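4.2 Was zwischen Antrag und Arbeitsvertrag passiert

Jetzt also zu dem Teil, auf den ich mich beim Auswerten am meisten gefreut habe und der mir dann die meiste Arbeit gemacht hat. In Abschnitt 4.1 ging es um die Frage, wer überhaupt einen Antrag auf Anerkennung eines ausländischen Berufsabschlusses stellt. Hier geht es um die Zeit danach, also um die Monate, in denen der Bescheid schon da ist (oder eben noch nicht), der Betrieb wartet und die Person mit ihrem Aufenthaltstitel irgendwie dazwischenhängt.

Mein Datensatz aus dem Projekt Jaltotlow umfasst 1.195 Verfahren, alle aus technischen Berufen mit Bezug zu Elektronik und IT. Davon endeten 514 mit einer teilweisen Gleichwertigkeit. Diese Gruppe finde ich mit Abstand am spannendsten, denn bei ihr fängt das Verhandeln erst richtig an: Welche Ausgleichsmaßnahme wird verlangt, wer bezahlt sie, und darf man in der Zwischenzeit schon im Betrieb mitarbeiten? Auf dem Papier ist das ordentlich geregelt. In den Akten sieht es bunter aus, und ich habe mehr als einmal eine Akte dreimal gelesen, bis ich die Reihenfolge der Schreiben verstanden hatte.

Ein Beispiel ist die Firma Skonetti, die gebrauchte Bürorechner aufarbeitet und seit Jahren im Ausland anwirbt. Dort bekommt jede neue Kraft vom ersten Tag an eine schriftliche Tätigkeitsbeschreibung, und zwar eine ziemlich kleinteilige. Bei Van Beek, einem Personaldienstleister mit ganz ähnlicher Kundschaft, steht im selben Feld des Formulars oft nur »Techniker«. Ich hatte erwartet, dass das kaum etwas ausmacht — weit gefehlt! Die knappen Formulare zogen in meiner Stichprobe fast durchweg Rückfragen nach sich, und jede Rückfrage kostet Zeit.
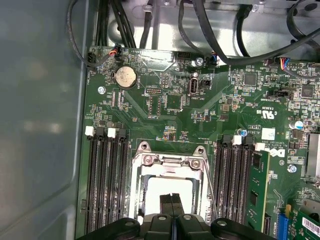
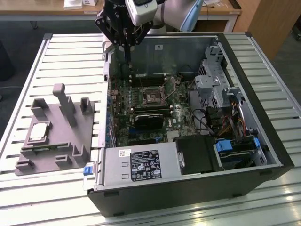

Abbildung 3: Geöffneter Desktop-Rechner mit Hauptplatine, CPU-Sockel und Speichersteckplätzen, zwei Ansichten.

Die Rückfragen der anerkennenden Stellen drehen sich meistens um den Zuschnitt der Tätigkeit, viel seltener um Sprachkenntnisse oder Zeugniskopien. Gefragt wird, ob die angebotene Stelle zu dem Beruf passt, für den die Gleichwertigkeit geprüft wird, und mit »Montage und Service« lässt sich das schlicht nicht beantworten. Wer dagegen Bauteile nennt, etwa den CPU-Sockel mit Metallrahmen und Hebel oder die Speichersteckplätze wie in Abbildung 3, gibt der Sachbearbeitung etwas in die Hand, das sie neben den ausländischen Lehrplan legen kann. In solchen Lehrplänen stehen nämlich sehr oft genau solche Wörter, Baugruppe für Baugruppe. Ich habe deshalb alle Beschreibungen danach kodiert, ob sie mindestens eine konkrete Baugruppe enthalten. Das ist ein grobes Maß, das gebe ich gern zu, aber es ließ sich zuverlässig vergeben, und ich wollte nichts verwenden, bei dem ich am nächsten Morgen anders entschieden hätte.

Für den Standort Ballska konnte ich den Effekt genauer nachzeichnen, weil dort die Eingangsstempel vollständig sind (eine Wohltat!). Im Median lagen zwischen vollständigem Antrag und Bescheid 45 Tage, wenn die Beschreibung konkret war. Bei den übrigen Verfahren kamen 13 Tage dazu. Das klingt nach wenig. Für jemanden, dessen Titel zur Arbeitsplatzsuche ausläuft, kann es trotzdem bedeuten, dass eine Verlängerung beantragt werden muss, mit neuem Termin und neuen Unterlagen. Und im Dezember, wenn ohnehin alles langsamer läuft, rutschen die Verfahren gern ganz ins nächste Jahr.

Eine kausale Lesart würde ich hier trotzdem nicht unterschreiben. Betriebe, die ihre Stellen sorgfältig beschreiben, machen vermutlich auch sonst manches sorgfältiger: Sie reichen Übersetzungen gleich mit ein, sie gehen ans Telefon, sie haben jemanden, der das Formular schon kennt. Die Firmengröße habe ich kontrolliert, die Erfahrung mit früheren Verfahren nur näherungsweise über das Jahr der ersten Anwerbung. Was übrig bleibt, ist ein Zusammenhang, der in allen geprüften Modellen dieselbe Richtung hat, bei den sehr kleinen Betrieben aber deutlich schwächer ausfällt. Warum das so ist, kann ich mit den Akten allein nicht klären — dafür brauche ich die Interviews, und um die geht es in Abschnitt 4.3.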